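Ernska : durées de traitement antibiotique dans deux centres de soins

Bonjour et bienvenue dans le dépôt ! Ernska est un petit jeu de données sur la durée des antibiotiques prescrits pour une pneumonie de l'adulte, traitée en ambulatoire. On y trouve la durée écrite sur l'ordonnance, la durée que le patient déclare avoir suivie, et ce qui s'est passé dans les 60 jours (nouvelle consultation, changement de molécule, hospitalisation). Les deux centres s'appellent Mahawong et Plasovbridge. La saisie et le nettoyage, c'est moi, avec beaucoup d'aide de Fongchan Prasertsri pour la pharmacie et de Gisela Petersen pour tout ce qui touche aux statistiques.

J'ai écrit cette fiche comme j'aurais voulu en trouver une en ouvrant les fichiers des autres, donc elle est un peu longue. Si vous êtes pressé, lisez au moins les sections « Les colonnes pénibles » et « Ce que je ne ferais pas avec ». 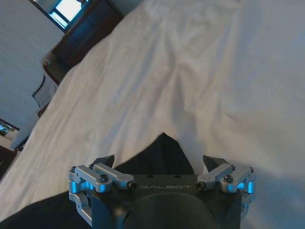 Ce qu'il y a dans le dépôt

episodes.csv : le fichier principal, une ligne par épisode de pneumonie. 1 593 lignes dans la version actuelle.
rappels.csv : les entretiens téléphoniques, pour les 452 épisodes où on a réussi à joindre quelqu'un.
molecules.csv : la table de correspondance entre ce qui est écrit sur les ordonnances et la dénomination commune.
dictionnaire.txt : les colonnes, leur type, leurs valeurs permises.
notes_saisie.txt : mon journal de saisie, brut, avec les fautes de frappe. Gardez-le ouvert à côté, il sert plus souvent qu'on ne croit.

Les fichiers sont en UTF-8, séparateur point-virgule, virgule décimale. Oui, je sais, tout le monde préférerait l'inverse. Les deux centres travaillent avec des tableurs réglés en français, et la première fois que j'ai envoyé un fichier au format anglo-saxon, la moitié des posologies s'est transformée en dates. Un appel à read.csv2 en R suffit. En Python, précisez sep et decimal et tout se passe bien.

D'où viennent les données

Au départ, il y avait quelque 2 000 fiches papier, rangées par mois dans des classeurs. Les deux centres remplissaient déjà une fiche pour chaque infection respiratoire basse, bien avant qu'on parle d'en faire un jeu de données, ce qui a un avantage énorme : les soignants n'ont rien changé à leurs habitudes pour nous. L'inconvénient, vous le devinez, c'est que la fiche n'a pas été dessinée pour la recherche. La case « durée » fait à peine un centimètre de large, et certains y écrivent « 7 », d'autres « 1 boîte », d'autres encore « jusqu'à contrôle ».

On a écarté les fiches où le diagnostic retenu à la fin n'était pas une pneumonie (beaucoup de bronchites, quelques poussées d'insuffisance cardiaque), celles des moins de dix-huit ans, et celles où la première prescription était illisible pour deux lecteurs sur deux. Le reste est dans episodes.csv.

La double saisie a été faite par Nattawut Ratanaporn et moi, chacun de son côté, sans se parler. On comparait ensuite les écarts le mercredi, et pour les cas où on n'arrivait pas à se mettre d'accord, c'est Fongchan qui tranchait avec le cahier de la pharmacie sous les yeux. La colonne arbitrage vaut 1 pour ces lignes-là. Si vous voulez être prudent, refaites votre analyse en les retirant, ça prend deux minutes.

Les colonnes pénibles

duree_prescrite est en jours. Quand l'ordonnance disait « 1 boîte », j'ai calculé la durée à partir du nombre de comprimés et de la posologie, et duree_source passe alors à « boite ». Ces lignes sont moins fiables que les autres. Il y a des gens qui écrivent « 1 boîte » en pensant « vous arrêterez quand ça ira mieux », et ça, aucune règle de trois ne le rattrapera.

duree_declaree vient des entretiens. Elle est donc vide pour la majorité des épisodes, et elle est arrondie par les patients eux-mêmes : regardez l'histogramme, vous verrez un gros pic à sept et un autre à dix. Une semaine, pour beaucoup de monde, c'est une durée et aussi une façon de parler. 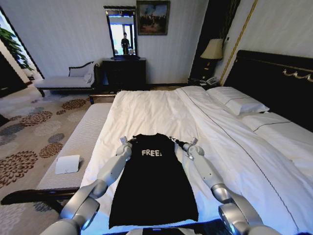
Pour allergie_penicilline, j'ai gardé trois modalités : oui, non, rapportee. La troisième veut dire que le patient a parlé d'une allergie et que le dossier n'en disait rien. Ne la fusionnez pas avec « oui » sans y réfléchir ! À Plasovbridge, ces patients ont très souvent reçu un macrolide d'emblée, à Mahawong beaucoup moins, et la fusion déplace nettement la comparaison entre les deux centres. Je m'y suis fait prendre dans ma première version du tableau descriptif, Gisela l'a vu tout de suite.

date_debut n'existe pas dans les fichiers publics. À la place, vous avez mois_debut et, pour tout ce qui suit, un nombre de jours compté depuis la première prise prévue. Ça suffit pour à peu près toutes les analyses auxquelles j'ai pensé, sauf si vous travaillez sur les épidémies de grippe semaine par semaine.

score_gravite est recalculé. Les fiches contenaient l'âge, la fréquence respiratoire, la confusion et la tension, mais rarement l'urée, donc j'utilise la version courte du score, sans biologie. Quand il manquait un seul élément, la case reste vide. Je n'ai imputé aucune valeur, à vous de choisir votre méthode si vous en avez besoin.

Les rappels téléphoniques

Les appels ont été passés par Minoru Oda et Kaan Güneş, en fin d'après-midi, à partir de 17 heures, avec trois tentatives au maximum. Le guide d'entretien est court : avez-vous commencé le traitement, combien de jours l'avez-vous pris, pourquoi avez-vous arrêté, avez-vous revu un médecin. Les réponses à la troisième question étaient libres. Je les ai codées en neuf catégories, dans motif_arret, et le texte d'origine n'est pas diffusé (trop de détails personnels, des prénoms d'enfants, le nom d'un employeur...).

Attention, les personnes jointes ne ressemblent pas aux autres. Elles sont un peu plus âgées, plus souvent à la retraite, et celles de Mahawong sont surreprésentées parce que le centre avait noté les numéros de portable. Gisela a préparé des poids, dans la colonne poids_rappel. Ils corrigent l'âge, le centre et le mois, rien d'autre.

Kaan tenait à ce que je signale aussi ceci : un patient qui dit « j'ai tout pris » à un inconnu au téléphone a peut-être envie d'avoir tout pris. On n'a fait ni comptage de comprimés ni dosage. Pour moi, duree_declaree est une borne haute, et je la lis toujours comme ça.

Ce que je ne ferais pas avec

Je n'utiliserais pas Ernska pour dire que cinq jours valent sept, ou l'inverse. Les durées n'ont pas été tirées au sort. Les médecins prescrivent plus long aux gens qui leur font peur, et le score de gravité n'attrape qu'une partie de cette peur-là. Il existe des essais randomisés sur la question, allez les lire, ils y répondent bien mieux que mes classeurs.

Je ne m'en servirais pas non plus pour entraîner un outil qui propose une durée à un prescripteur. Vous apprendriez les habitudes de deux équipes, y compris les mauvaises.

En revanche, pour décrire l'écart entre l'ordonnance et ce qui est pris, pour préparer un calcul d'effectif, pour enseigner les données manquantes ou la double saisie, allez-y franchement. On s'en est servis en formation à Nollavbridge au mois de mars, avec des internes de médecine générale, et la séance sur duree_source a débordé sur la pause tellement ça discutait.

Confidentialité

Pas de nom, pas de date, pas de commune. L'âge est donné par tranches de cinq ans et tout le monde au-dessus de quatre-vingt-cinq ans est regroupé. Les molécules prescrites à moins de cinq personnes sont passées dans « autre ». Si malgré tout vous pensez reconnaître quelqu'un, écrivez-moi avant d'en parler ailleurs, et je retire la ligne le temps de regarder.

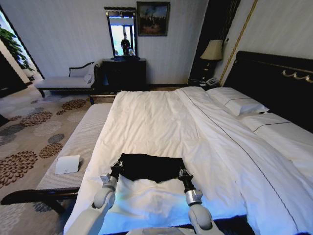
Pourquoi y a-t-il des épisodes avec deux antibiotiques et une seule durée ?
Les fiches n'avaient qu'une case pour la durée. Quand deux molécules étaient prescrites ensemble, j'ai reporté la durée écrite, qui vaut en principe pour la bêta-lactamine, et mis la colonne association à 1. Pour la seconde molécule, considérez la durée comme inconnue.

Un même patient peut-il apparaître plusieurs fois ?
C'est possible, à condition que les deux épisodes soient séparés de plus de 60 jours. La colonne id_patient permet de les relier à l'intérieur d'un centre. Entre les deux centres, je n'ai aucun moyen de faire le lien.

Comment citer le jeu de données ?
Mettez « Ernska », le numéro de version et l'adresse du dépôt. Si vous utilisez rappels.csv, citez aussi Oda et Güneş, le fichier leur doit tout.

Versions et corrections

La version 1.2 corrige une erreur de conversion sur les suspensions buvables (les durées étaient doublées, aïe) et ajoute poids_rappel. La 1.1 avait renommé gravite en score_gravite. Si vos scripts datent de la 1.0, ils planteront sur cette colonne, et il suffit de changer le nom.

Il reste un problème connu : dans les fiches de Plasovbridge, le motif de reconsultation est parfois recopié de la visite précédente. Nattawut a commencé à les reprendre une par une. Les lignes déjà vérifiées ont motif_verifie à 1, les autres attendent leur tour.

Pour signaler une erreur, ouvrez un ticket avec le numéro de ligne et la version du fichier. Les propositions de correction sur molecules.csv sont très bienvenues, surtout pour les abréviations manuscrites que j'ai laissées en « ? ».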